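Nestasby Family History Room: Monthly Safety Check, with Comments
Checked in June by Vitória Guerreiro, from 2 p.m.
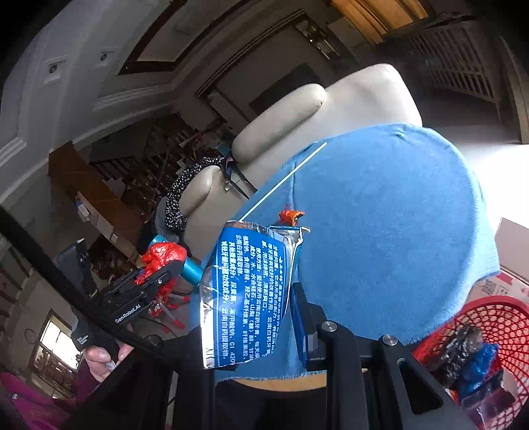
Printed sachet at the edge of a round table with a light blue cloth.

1. Fire exit clear: Yes. Thank you to whoever moved the parish map chest, it makes such a difference!
2. Microfilm reader leads: One frayed on reader 7. I've taped a note to it, and Jenő Kozma has kindly said he'll bring a replacement (please use the other readers till then).
3. Shelving fixed to wall: Yes, all but the passenger list bay, which still wobbles a little when you reach for box 290. Top shelf to be left empty for now.
4. Kick stool: Fine, though one rubber foot is wearing thin and I'd like another look next month.
5. Humidity in the register store: A touch high. Dezső, could you empty the dehumidifier when you're in with the Junberg letters?
6. Emergency lighting: Tested, all working.
7. First aid box: Plasters low, otherwise good.
8. Box 714, suspected mould: Bagged and set apart. Gloves on, please, even for a quick peep at the crew lists.

Outstanding: items 2, 3, 5 and 7.
Copy to Alistair Gourlay.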